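Sorting & Recycling > Bottles and Cans > Caps

Reading time: 2 min

Do caps really have to come off before bottles go in the bin?

Fornov_flats
My building switched haulers in January and the new flyer says to take every cap off. The old one said leave them on. I have about 200 bottles saved up and I'm not unscrewing them all on the word of a flyer. Has anyone seen proof it matters?

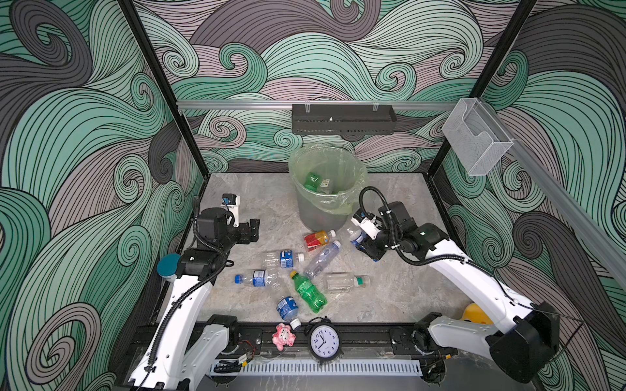
Plastic bottles by a lined bin, caps still on.

Birger Wallin
Ask the hauler, and get it in writing. I've had 2 flyers from the same company that disagreed. Caps on is fine where I live, but I wouldn't assume that covers you. I'd worry more about the bag. Ours won't take bottles in any kind of liner, green or not, whatever the box claims.

Zirnik
just squash them and put the lid back on, been doing it 3 years. never heard a word, though I doubt anyone checks

Filed under: Plastics, Curbside Rules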